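Let People Fix Their Own Appliances

The town of Brardale used to have two shops that mended household appliances. The last one closed in 1989, and the building on Celcombe Street has been a tanning place, a phone store and now a dentist. I don't blame the owner for quitting. By then a new toaster cost less than an hour of his time.

I have been thinking about what we lost when places like that went away. 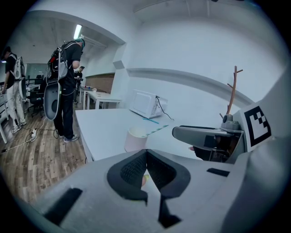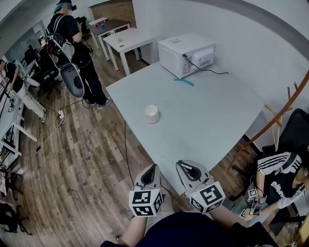 Second picture: a microwave on a white table, with its back panel facing out.

My own microwave is 22 years old. It is a Golob, a make you can't buy anymore, and it has needed one repair, a door switch. The part was cheap. Finding someone willing to put it in took most of a month, and the man who finally did it lives 40 miles away in Skurna.

Three places told me to throw the oven out before they had asked what was wrong with it. That answer has become normal, and I think it is a bad one. We treat a machine with one broken part as if every part had broken.

I know the case against repair. Labor is expensive. Some appliances are dangerous to open, and a microwave is high on that list – I would not send a beginner inside one. New models often use less power. All of this is true, and none of it explains why a maker should refuse to sell a switch to a trained person who asks for it.

The law could help in small ways. Parts should stay on sale for a fixed number of years after a model is dropped. Service manuals should be public. Cases should close with ordinary screws. A shopper should be able to read on the box how long parts will be available, right next to the price.

Towns have a role too. Brardale picked up 2981 appliances at the curb last year, and the town paid to have them hauled away. I would like to see part of that money go toward rent on a small repair shop near the transfer station. It would not need to make a profit in its first years. It would need a bench, good light and someone who knows how to use a meter.

The old shop had a bell on the door and a shelf of radios waiting for their owners. I would settle for the shelf.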